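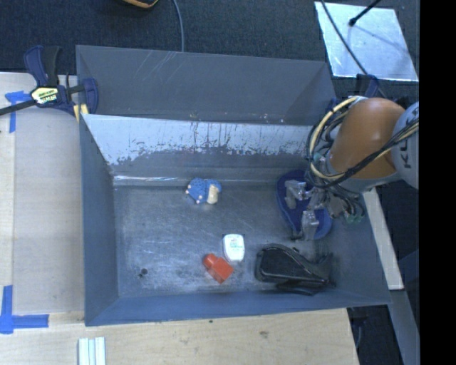 **Kerr Sheet Metal Club – Finishing & Coatings board**

## Powder coat wearing through on sloped panels – prep or wrong powder?

**dross_ratio**
Looking for opinions before I strip 4 hoppers and do them over. All folded from mild steel, grey polyester powder, cured in the club oven. On the sloping faces the coating goes first along the top of the slope, then the wear works down. Flat floors only scuff. The parts were degreased, wiped and hung. No blast, no phosphate.

Is the powder too soft for this, or did I skip a step that matters?

**tallow_and_tin**
You skipped a step. Degreased mill finish gives the powder very little to hold on to. Blast it or phosphate it, preferably both.

Scuffs on a floor are abrasion. Edges that let go in ragged patches are adhesion. Do a cross-hatch test on a sound area: sharp blade, two sets of cuts at right angles, tape, pull. If squares come off with the tape, a harder powder won't help you.

**Fesis_shopfloor**
Disagree in part. An upper bend on a slope takes every load that gets tipped over it. I've had blasted and phosphated chutes go bare in the same place. Film thickness on an outside bend is usually lower than on the flat, so it wears through there first whatever is underneath.

What was your bend radius?

**dross_ratio**
Tight. Whatever the 3 mm punch gave me. I didn't measure the film on the bends, only on the flats.

**tallow_and_tin**
Then measure it. A gauge with a small probe will read close enough to the bend to tell you something. I still say tape test first, it costs nothing.

**Hamish Haldane**
Both of you may be right, and the test will sort out which matters more. Two further questions.

1. Was the oven timed from when the door closed or from when the metal reached temperature? Heavy parts lag the air by a long way. Undercured polyester looks fine and marks easily.
2. Were the seams welded before coating? Trapped oil in a crease bleeds out during cure and leaves a weak line.

For cure, rub with solvent on a cotton swab. Some dulling is normal. If it goes soft, it's under.

**dross_ratio**
Timed from door close. Seams stitched, not fully welded.

Will do the tape and the rub tonight.

**Imum276**
Would skip powder entirely on the slopes. Bolt in a replaceable liner, UHMW or thin stainless, and coat the rest. We did that at Plarnarora and stopped recoating.

**Fesis_shopfloor**
A liner traps fines behind it unless the top edge is sealed. Fine for large parts, bad for anything dusty.

**Imum276**
We sealed the top edge. Countersunk screws, bead of polyurethane, left the bottom open to drain.

**dross_ratio**
Results. Cross-hatch on the flat: no squares lost, slight flaking where the cuts meet. Cross-hatch near the bend: lost most of the squares. Solvent rub: dulled, then tacky after a while.

**Hamish Haldane**
Tacky is undercured. Put a thermocouple on the thickest section and start the clock from there.

**tallow_and_tin**
And blast it. Most of the squares gone is not a cure problem alone.

**Fesis_shopfloor**
It can be, on a thin film over a tight bend – but blast it anyway. Open the radius if you ever refold them.

**dross_ratio**
Doing one first: strip, blast, phosphate, thermocouple on the flange. The other 3 stay as they are until I've had some use out of it.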